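Kerirness Wool Wash, 600 ml

Kerirness is a liquid soap for wool, silk and other fine fabrics. We make it in our small workshop in Borden, and the recipe is the same one that Kianoush Amini wrote for his first customers. It has a light smell of cedar, which goes away when the clothes are dry.

For washing by hand, put one capful in 5 liters of cool water and mix it before you add the clothes. Leave them for 12 minutes and press them softly. Do not twist the wool — it can lose its shape. One rinse is enough for most sweaters.
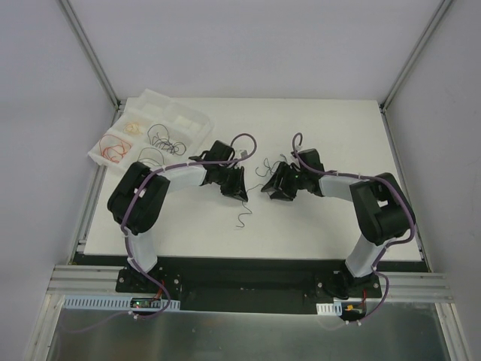
For the machine, use two capfuls and choose the wool program with a slow spin. Please do not add fabric softener. Very dark colors should be washed alone the first time.

The soap is also sold in a 200 ml travel bottle, under the name Cakik. The liquid inside is the same, only the cap is smaller, so please use two caps in place of one.

Keep the bottle closed and away from frost. In January we pack orders in thicker paper, and delivery to Jemal can take one more day.

Refill pouches: 600 ml, unscented only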